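Review: the Kinum tabletop arm, and what it did to our equipment budget

Two arms, one white counter, and a budget I thought I had nailed down in March. I've been living with the Kinum for long enough now to have opinions, and most of them are good ones!

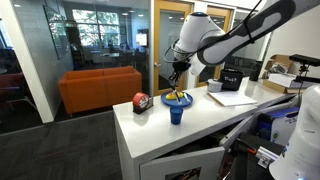
Why we went shopping

Our group is small and our space is shared with an office, couch and all. We wanted to try everyday kitchen-type chores (plates, cups, utensils, throwing things out) on real hardware, and we wanted to do it without fencing off half the floor. The big industrial arms were out from the start. They need a proper base, a proper power drop and a kind of paperwork I don't want to learn.

That left three names on my spreadsheet. Kuroda makes a lovely arm, very stiff, very quiet, and quoted us a delivery date so far off that I stopped reading. Tomar was the cheapest by a wide margin, but the gripper is a separate purchase and so is the controller, and once you add both the gap mostly closes. Kinum sells the arm, the gripper and the controller together, and that single line on the invoice made my life easier than I can tell you.

Setup

I set aside a full day and had the first arm moving before lunch. The base plate has slots as well as holes, so you can shift it a little after it's down, and I was very grateful for those slots by mid-afternoon. The manual is decent up to the part about network settings, where it seems to have been written for a different model. The people at Plokgate, who handled the order, sent over a corrected page the same day I asked.

Cable routing took me longer than everything else. The cable runs along the outside of the arm and wants a loose loop near the wrist. Make the loop too short and it tugs when the wrist rolls. Too long and it catches on whatever you've left on the counter. I redid mine three times and I'm still not in love with it.

How it handles

This is the fun part. The motion is smooth, and at low speed it's almost relaxing to watch. Picking up a utensil and working it against a plate is a fussy little job - you need to come in at an angle, keep hold, and not shove the plate across the counter - and the Kinum does it more often than I expected. Small plastic cups are fine if you go easy on the grip force. A roll of tape in its dispenser is harder, because it's heavy on one side and likes to swing.

The pale fingers on the gripper are slim enough to get into tight spots, and I like that a lot. They do pick up grime. Buy spares with your first order so you aren't paying shipping on two tiny parts later (guess how I know).

Reach is the one spec I'd tell you to measure for yourself. On paper it covered our whole counter. In practice the far corners are reachable only with the arm stretched nearly straight, and it loses its grace there. We moved our work toward the middle and put the trash bin farther back where a quick drop is all that's needed.

What it really costs

My original plan had a line for arms and a line for "misc." Please don't do that! Here is what "misc." turned into:

Mounting and furniture: 800 dollars. We used a cabinet with storage underneath, and the storage has been worth every cent. Brackets, spare parts and tools all pile up in there, and the door gets opened a lot.

Cameras, clamps and stands: 2000 dollars. This was my worst guess by far. I had budgeted for the cameras and left out everything that holds them up. A good clamp stand feels expensive until you've had a cheap one sag halfway through a morning.

Props and consumables: 40 dollars a month. Plates, cups, sponges, tape, lidded containers, paper. It sounds like nothing, and it's the line I get asked about most because the receipts are so odd.

Time: 12 working days from boxes at the door to a setup I trusted. I had written down five.

If you're planning for two arms, don't simply double the one-arm number. The second arm was much quicker to install, but sharing a counter means thinking hard about where each one is allowed to go, and we ended up changing the camera placement to suit.

Things I'd like fixed

The network chapter, obviously. A cable cover as a standard part would be great too. And the housing is glossy white, which looks terrific on day one and shows every fingerprint after that. I've started keeping a cloth in the cabinet.

Fan noise on the controller is noticeable in a quiet room. People on calls nearby have mentioned it, politely. Put the controller low down and away from the seating if you have the choice.

Would I buy it again?

Yes, and happily. I'd order both arms at once this time, get the spare fingers in the same box, and ask Plokgate for the corrected manual page up front. Kuroda might suit you better if you can wait and you need the stiffness. Tomar makes sense if you already own a gripper you like.

For a small group doing light work on a countertop, the Kinum has been a joy. I still stop on my way past with a coffee to watch it fuss over a plate, and next quarter I'm putting in for better clamps.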